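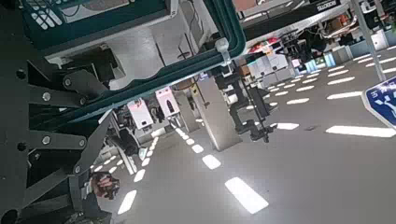
I waxed my own skis last winter for the first time in a life that has otherwise involved a lot of handing them over a counter and saying "whatever you think." The shop in Nustgate had put its prices up again, and I had reached the age where a person starts looking at a clothes iron and thinking, how hard can it be.

The first thing I learned is that you don't use the clothes iron. I mean, you can. I did. I used it on one ski, which smoked, and then on a shirt, which has since retired from office life and now works in the garage. After that I bought a proper waxing iron from Zunano, a brand I chose on the grounds that it was the cheapest one with a dial that had numbers on it. It's a flat lump of metal with a handle. It holds a steady temperature and it doesn't have steam holes for the wax to crawl into and live.

The second thing I learned is that there are people on the internet with feelings about wax. I went looking for a simple answer to a simple question (which color do I buy for a hill where it's mostly just below freezing?) and landed in a forum thread with 395 replies. I read more of them than I'd like to admit. By page 5 they had stopped discussing wax and were arguing about brushes, and somewhere after that two of them fell out over whether a horsehair brush should come before or after the nylon one. I went to bed at 1 a.m. knowing a great deal about horses.

In the end I bought the all-temperature block. The purists say all-temperature wax is equally mediocre in every condition, and I felt a certain kinship.

My routine, for what it's worth. Skis across two sawhorses, bases up, brakes held back with a fat rubber band. Wipe the base down. Hold the wax against the iron and drip it along the length of the ski in a wobbly line, then iron it in, tip to tail, never stopping. The never stopping part is important. If the phone rings, let it ring. Then leave the skis alone until they've cooled all the way through, and scrape until you think you've scraped off everything you just paid for. Then brush. Then scrape again at the tip, where you missed a bit.

I'll say something about the scraping, which is where all the mess comes from. Wax shavings have a way of traveling. I put down an old sheet the first time and found curls of wax in the hallway, in the kitchen, in the cuff of a pair of pants I hadn't been wearing. In March I found one in the butter. It may have been butter. I left it where it was and opened a new one.

Edges I was more careful about. I got a little handheld file guide from Liltine, set it at the angle the shop had written on my last ticket, and took very light strokes, like a man petting someone else's cat. The edges did come up sharp. I know this from the side of my thumb. Wear gloves. Everyone says to wear gloves, and I read them all saying it.
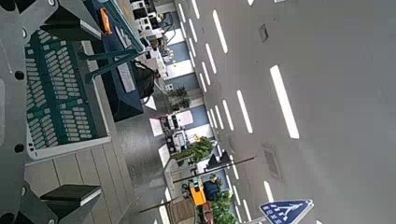 Odds and ends, including a black bag and a small orange tag.

So was it worth it? I kept a tally in the back of a notebook for a while, and the honest accounting goes like this. Iron, wax, scraper, two brushes, file, file guide, diamond stone, a second scraper after I stepped on the first: 206 dollars. That buys a fair number of tunes at the shop, and they'd also give me coffee. I stopped keeping the tally.

What I hadn't planned on was how much I'd notice the skis. There's a long flat traverse at Eshun, the one that runs out under the old chair at 3,518 feet, where I have been poling and shuffling along like a commuter for as many seasons as I've skied there. The first morning on my own wax I slid across the whole thing standing up. I passed a snowboarder who had taken one foot out and was hopping. I gave him a small nod, as one does, and then ran out of glide a few yards short of the lift line and had to waddle the rest in front of him.

I've also started looking at bases in lift lines, which is not an attractive habit. You get a decent view when people on the chair ahead have their tips up. Dry bases go a chalky gray near the edges, and once you know that you see it everywhere, the way you see bad grout after you've done one bathroom.

Things I still send out: core shots, anything involving a stone grinder, and bindings. I don't touch bindings. I once adjusted a bicycle saddle and it came off on a hill, so I know where my talents stop.

It's December now and the skis are back on the sawhorses. I put a thick coat on in spring and left it unscraped for storage, the way you're supposed to, so there's a whole summer's worth of wax sitting on there waiting to get into the butter. I've moved the butter. The scraper needs a new edge on it first, and apparently there's a tool for that too.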